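Tuesday, late

Spent most of the evening on the old Dell workstation. It has been shutting itself off under load for three weeks and I finally ran out of excuses. Took the side panel off at 8 and vacuumed the dust filter first, then the floor, which needed it more.

The fan logs said 80 degrees at idle. That can't be right for a machine doing nothing, so I ordered new paste from Henier last week – 44 for the paste, wipes and shipping, which seems steep. The wipes are good though.

The cooler was stubborn. I let the machine run a bit to warm the old paste and then twisted gently until it let go. Cleaned the top of the processor, undid the lever and opened the bracket so I could check how the chip was sitting.

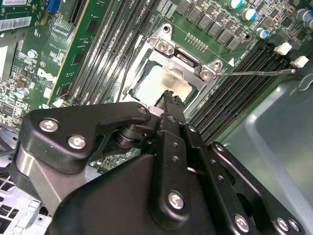

I don't like this part. The pins on these boards bend if you look at them wrong, and a replacement from Hikater would take until June. Had some tea before going on.

Stopped there for the night. Tomorrow the memory, then the cooler goes back on. Need to move the Noh backups to the other drive before I trust it with anything.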